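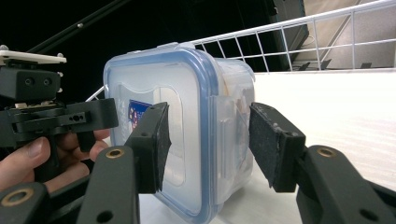 Skerunbridge council loses its budget chief two weeks before the vote

Home | News | Town Hall | Opinion | Sports | Contact

Monday, October 8, 2018

Well, I had a whole column ready on the Plosik Street parking meters and it's going to have to wait. The Skerunbridge town council put out a two-line statement this morning saying its budget chair has stepped down, effective right away. No reason given, no thank-you paragraph, and a typo in the second line.

I called the clerk's office before lunch and was told a replacement will be picked at the next regular meeting. Until then the vice chair runs the budget hearings, and there are still two of them on the calendar before the final vote.

If you've been following along (and judging by my inbox plenty of you have), you know things had been tense since September. That's when the Tilahun ward members came out against moving $25,000 from the road fund into the new permit office. The first vote on it went 4 to 3 in favor, with the chair on the winning side. Take that seat away and you've got a tie – and under the town charter a tie means the transfer fails.

So the pick matters a lot more than usual. The Tilahun members want someone from their side of the river, and they told me so pretty bluntly. The mayor's office would only say it hopes for "a smooth handover." I asked if that meant they already had a name in mind and got a polite goodbye.

I've sat through 13 years of these meetings and I can only remember one other chair leaving in the middle of budget season. That time they passed a stopgap and finished up after New Year's. I wouldn't be shocked to see it again, though one member I spoke to said flat out she won't vote for a stopgap.

The meeting is in the upstairs room at Town Hall, doors open at 6:30, and public comment comes first this time. Sign-up sheets are at the clerk's window. I'll be there and will post the result the same night – wifi permitting.

Comments (3)

riverside_mom
Two lines?? We got a longer notice when they changed the leaf pickup.

groseo fan
Road fund money should go to roads. Has anybody driven down Plosik lately?

T. Ward Voter
Is the meeting going to be streamed or do we have to show up again?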